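Home Rooms Floors Odds and Ends Write to Me

Room 804, Settling In

Hello again! I promised a few of you a look at the room on the eighth floor of the Poon Building, and it's November now and I have no excuses left. The short version is that we have a floor, we have tables, we have plants, and we still don't have anywhere sensible to hang coats. The long version is mostly about the floor. I'm sorry in advance (I'm not very sorry).

When Lai-ching Wan and I first got the keys, the place had gray carpet tile from wall to wall, the scratchy kind that holds on to every crumb anyone ever dropped on it. I wanted wood. Lai-ching wanted something she could roll a chair over without it snagging. We went back and forth over samples for most of a month, lined up on the windowsill so we could look at them in the morning and again at four in the afternoon, when the light goes yellow and everything looks nicer than it should. The warm one won. I kept being drawn back to it and she got tired of arguing.

The carpet glue took longer to get up than the new floor took to put down. 21 days from the first scraped-up tile to the last bit of trim, and I spent a good part of that on my knees with a plastic scraper. If you're planning the same thing, buy the better knee pads.

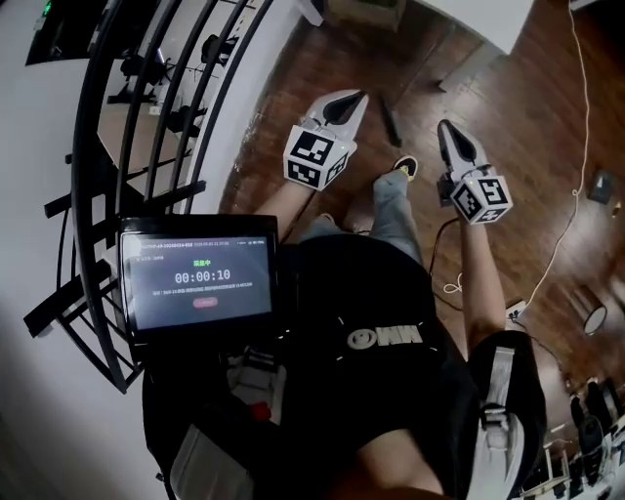

The boards underfoot, with one black sneaker (yellow on the sole – I approve) for company.

The color is what makes me happiest. It has enough brown in it to feel like a room somebody likes, and it's kind to dust, which matters to me more than it probably should. We don't have a shoes-off rule. Lai-ching suggested one and I talked her out of it, mainly since the spot by the door where the shoes would pile up is also where the bags pile up, and I know us.

For washing it I use Stirneo, the plain one without the lemon, two capfuls in a bucket and a mop wrung out until my hands complain. I tried doing it with more soap in the first week and the whole floor went streaky in front of the door. Lesson learned, bucket number two.

Then the furniture! We'd looked at a lot of dark desks and every one of them made the room feel like a bank. White was Lai-ching's idea and she was right, so I'm putting it in writing here where she can find it. The tables came from Tadari, flat-packed, and the legs went on with a lot of muttering. The big one has a wide rectangular top with a little round opening toward the corner for cables, and I have already lost a pen down it. The second one went near the wall and was meant for the printer. The plants got there first, and the printer is living on a shelf for now.

The railing was in the room long before we were. It's black metal, thick along the top with thinner bars lower down, and I had a plan at one point to paint it cream. I even got as far as a can of Fititz primer. After the white tables arrived I looked at it again and put the can away. It gets a wipe with a damp rag when I remember, and the lower bars collect fluff like nothing else in the building. 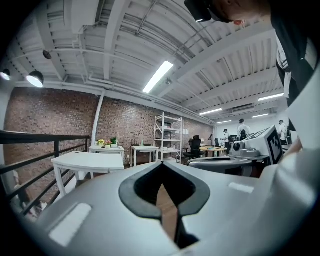 How often should a wood floor in a busy room be mopped?

Once a week is plenty for ours, with a dry sweep on the days in between. Go easy on the water, wipe up any puddles right away, and put felt under the chair legs before you do anything else.

Still on the list: the coat hooks, a doormat that doesn't curl, and a bigger pot for whichever plant outgrows its own first. My money is on the one I forget to water. I'll add more when the hooks are up, and if you have a good idea for the wall by the door, send it over before Lai-ching buys the mirror.

Contact | Copyright, all photos and words mine | Back to top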